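Soninitz: a word list of household and kitchen talk from Drimness

Version 2, November 27, 2020
Put together by Gaspard Mallet and Apolline Besson

Hello, and thank you for opening this file before the others! Soninitz is a small collection of words and phrases that people in and near Drimness use (or used to use) for the things in their homes, for the jobs they do with them, and for the weather as seen from the back door. It holds 500 entries. Each one has a headword, a plain English meaning, at least one example sentence, and a note on where we heard it. We have tried to keep it simple enough to open in any spreadsheet program, and tidy enough that you won't curse us when you do.

What is in the folder

entries.csv is the list itself, one entry to a row.
sentences.csv holds the longer example sentences, joined to the entries by the id column.
places.csv gives the village or farm for each note, with Drimness and Notport spelled the way the road signs spell them.
changes.txt says what we altered after the first version.

Columns in entries.csv

id: a number, never reused, even when an entry is taken out.
headword: the word as we chose to spell it.
other_spellings: anything else we have seen in letters, shop books or recipe cards, with semicolons between.
meaning: short and plain. If a word has two quite separate meanings it gets two rows.
room: kitchen, scullery, bedroom, yard or any.
heard: place id, matching places.csv.
still_used: yes, no or unsure. Please read the part about this further down before you count anything with it.

How the words were gathered

Most of it came out of long conversations over a good deal of tea. Apolline did the Drimness side and I (Gaspard) took the bus to Notport, where my aunt's old neighbours were kinder to me than I deserved. We started by asking people to name the things in a room, and very quickly gave that up, as it made everyone go stiff and proper and say "cupboard". Asking how they would tell a child to fetch something worked far better, and that is where nearly all the good words for drawers, lids, handles and corners come from. A further 138 entries come from handwritten recipe cards and household books lent to us by families, and these are marked "written" in the heard column in place of a place id.

Drawers deserve a paragraph to themselves. A "tillet" is a small drawer, the sort for string and stamps, and a "drawing-box" is a whole little chest of them that stands on a table. To "go tilleting" is to rummage without much hope. In Notport the same word has slid over to mean being nosy, so do look at the place id before quoting it!
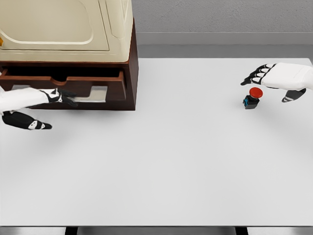 Tabletop with a wooden drawer unit, its drawer open (entry 200).

Buttons and switches are thinner on the ground, as you might expect in a list with so many older words in it. We have "nib" for anything small that you press, doorbells included, and "to nib off" for turning out a light. One speaker used it for ending a telephone call as well, and we liked that so much that it has its own row.

Spelling

There is no agreed spelling for any of this. We went for whatever a reader from outside the district would be most likely to say aloud correctly, which has upset at least one person in each village. Where a family had a firm view about a word on their own recipe card, their spelling is in other_spellings and has been left exactly as written, capitals and all.

About still_used

This column is softer than it looks. "Yes" means that the person we spoke to said they used the word, and people are generous about such things once the kettle is on. "No" is a bit safer. "Unsure" often means that we forgot to ask, and we are slowly going back through those.

Known problems

The yard entries are patchy, and the words for hens are a muddle that we mean to sort out next September.
A few sentences in sentences.csv have curly quotation marks that older programs turn into nonsense.
Washday words from the Gilbert notebook are not in yet. The ink is very faint and Apolline is reading it a page at a time.

Using and sharing it

Please use it for teaching, writing, crosswords or whatever else you like, and mention Soninitz by name when you do. Corrections are very welcome, particularly from anyone who grew up with these words. Tell us the id, what you would change, and which village you heard it in.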